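Wiping policy: re-planning the stroke from residue left in the basin

kiken_bench — original post

Kerdale vanity, arm on the left, blue cloth in the gripper, streaks still running out from the drain.

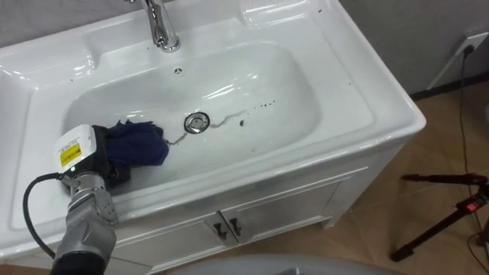 What I changed

Up to April I was running one fixed wiping path and judging it at the end. Now the policy takes a fresh look after every stroke and picks the next one from whatever dirt it can still find. Same demos, same cloth. Over 7 trials on this sink the fixed path got the bowl clean in 3 and the re-planned one in 6. I'm dead chuffed with that, but I'd like people to poke holes in it before I write it up for the Drislow workshop.

leckie_lad

Nice! How are you scoring clean, though? A glossy white bowl with ceiling lights bouncing off it would have my segmentation model finding dirt everywhere — or missing it next to the drain stopper, where the chrome flares.

kiken_bench

By hand, after each trial, from a close-up. The policy uses its own mask but I don't trust that for scoring. You're right about the chrome, it's my worst spot.

sudsandservos

Not convinced, sorry. Seven trials on one sink is tiny, and your new version gets to keep going until it's happy. Did the fixed path get the same number of strokes? If it didn't, you've shown that more wiping cleans more.

kiken_bench

Ouch, fair. It didn't. I could cap both and rerun.

leckie_lad

I'd disagree a bit with suds there. Knowing when to carry on is half of what the method is for. Report both, capped and uncapped.

sudsandservos

Fine by me as long as the capped one goes in the main table. And do 2 more basins, at least one that isn't white.

kiken_bench

Got a grey one I can borrow. Capped runs first, will post the numbers in this thread.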